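March 2019 – planner notes, Skadum cell
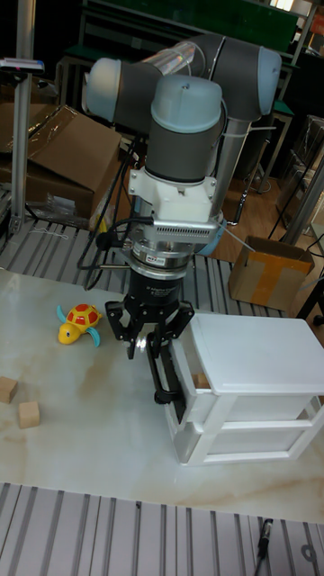 *Drawer cabinet layout, arm over the cabinet. Turtle and cubes on the left.*

Back on the drawer task. Planner kept refusing the approach pose yesterday, said in collision, and the viewer showed plenty of room. Spent most of the morning on it.

Cause: cabinet mesh was padded twice. Once in the scene file, once again in the Ferkwood loader. Took the padding out of the loader, left 6 mm in the scene file. Approach now plans on the first or second try.

Ran 100 plans offline, no motion, same start, random goal along the drawer front. 2 failures, both wrist flips near the joint limit. Seeding IK from the last good pose should fix those, havent tried.

Perception:
- white cabinet on a white marble-patterned tabletop is bad for the depth segmenter. Top panel bleeds into the table. Using color edges for the front instead
- turtle segments fine, red shell is easy
- light wooden cubes ok, but the one by the top of the cabinet gets merged into it. Jawad Gondal thinks the cluster distance is too big. Probably right, it was set back in August for the old bins

Cycle time: planning call is around 819 ms with the full scene. Too slow for replanning. Most of it is collision checks against the table rails, which could be one box.

Cable from the flange isn't in the model at all – need at least a fat capsule there before anyone turns the speed up.

TODO
- rails to one box
- IK seed
- cluster distance, retest with teh cube by the cabinet
- push loader fix to the Baloch branch, tell Jawad before he rebases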